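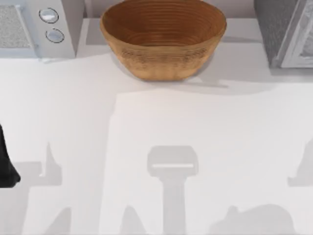 The shared kitchen on Waton Street will open again in August, and this time we will have a proper pantry. Many members asked for it at the spring meeting, so I want to explain how it will work and what we ask from you before the first cooking evening.

Until now each group brought its own dry goods and took them home again. It was a heavy job, and often two groups bought the same rice while no group had salt. From this season we buy the basic things together from the Admasu store, which gives us a lower price when we order for the whole season. The first order is for 53 households. It includes rice, red lentils, chickpeas, flour, sugar, salt, tea and cooking oil. Spices are not included, as everybody has a different opinion about spices, and I do not wish to decide for others.

The cost is 19 dollars for each household and it covers the full season. Please pay at the office window or put the money in an envelope with your household number on it. If you joined after the spring meeting, you do not have a number yet, but the office can give you one in a few minutes.
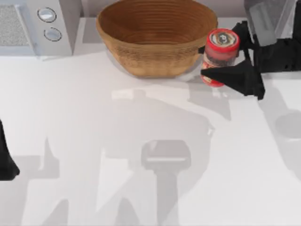 Now a few words about storage. Last year we lost a large bag of flour to moths, and I was very sorry to throw it away. Flour and grains will now be kept only in closed containers, also when the bag is still half full. If you open something, write the month on a piece of tape and stick it to the side. Old food goes in front and new food goes behind. Oil must stay in the low cupboard, away from the window.

We still need containers. Over 200 glass jars came to us after the last call, but many of them had no lid or the lid did not close well. Please try your lid at home first. Jars that smell of pickles or garlic are difficult to clean, and tea kept in them takes the smell very quickly.

The cooking evenings themselves stay the same. There is room for 13 people at one time, and the list hangs next to the door. We begin at 6 p.m. and we clean together before we eat, which some new members find strange, but they get used to it.
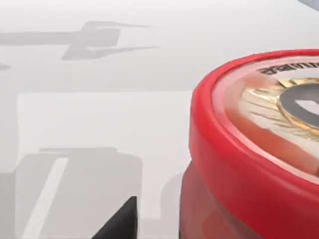

DORNIS, August

The Gavemow bus will stop again at the corner of Waton Street from this month, so members from the north side can come without changing at the station. The last bus back leaves at 9:40 p.m. If you carry a big pot, please use the rear door, where there is more space. The office is open every morning until noon for payments and for jars.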